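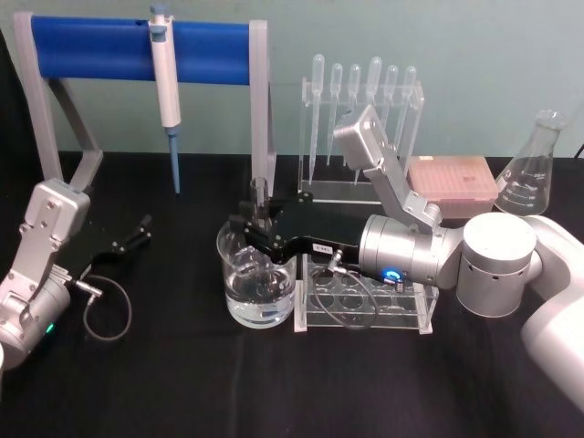

From: Lab Supplies list
Date: 17/10/2019
Subject: Re: Setting up a small wet bench, what to keep on the surface

On the question of what belongs on the bench all the time and what should go in the drawer. My answers are under each point. I look after the shared teaching bench in the Escobedo building, so take this as coming from a place where a lot of different people use the same things.

> We have been given one table along a wall and a budget of 2,000 for
> small equipment. The groups will mostly be measuring out water and
> buffer, so nothing exotic. We already own some glassware. Do you
> leave the pipettes out or put them away after each session?

Leave them out, on a stand. A micropipette lying on its side with liquid in the tip will sooner or later have liquid in the barrel. Ours hang from a bar stand at the back left corner of the table. The stand came from Trurier and the bar takes more pipettes than we own. If you are only buying one pipette to start with, buy the single-channel and wait on the rest until you know what volumes people use.

> Are plastic dropper pipettes worth having as well? Someone here
> says they are a waste if you have a proper one.

They are worth having. Half of what our groups do is topping up to a line, and a dropper does that faster. Keep a few standing upright in a clear rack with the bulbs at the top. The main box can stay in the drawer. We bought a pack of 245 in April and have plenty left. If you rinse and reuse them, mark the ones that have had anything but water in them, or throw those away.

> What about tips? Do you keep them loose in a beaker?

No. Keep them in a tip box and close the lid when you are not taking one. Our boxes are color coded by size, and the color list is taped inside the cupboard door. Riltard tips fit our pipette and so do the Fevik ones, but the Fevik boxes are a bit taller and don't stack with the others. Check the fit before you order a case.

> Which glassware should stay on the table?

One beaker for water, one Erlenmeyer flask, and a test tube rack. Anything more gets in the way of people's elbows. A few notes:

Fill the beaker halfway and no more. People move it around a lot, and a full one spills.

The flask goes to the right, away from the pipette stand, and is put back empty. The graduations on a flask are only a guide. Don't let anyone use them for measuring.

Clear acrylic racks are easy to check because you can see the bottoms of the tubes. Do not put them in the oven. We lost 7 that way. Wash in warm water and let them air dry. Alcohol will craze the acrylic over time.

> Last one. Do you cover the table?

Yes, with a plain black cloth. Clear glass and clear plastic show up well against it, and things slide less than on the bare top. The drawback is that it soaks up spills, so it has to come off and be washed. For anything other than water or weak buffer, use a wipeable mat.

Our full inventory sheet has 56 lines on it, most of which you won't need. I can send it off list if you want something to start from.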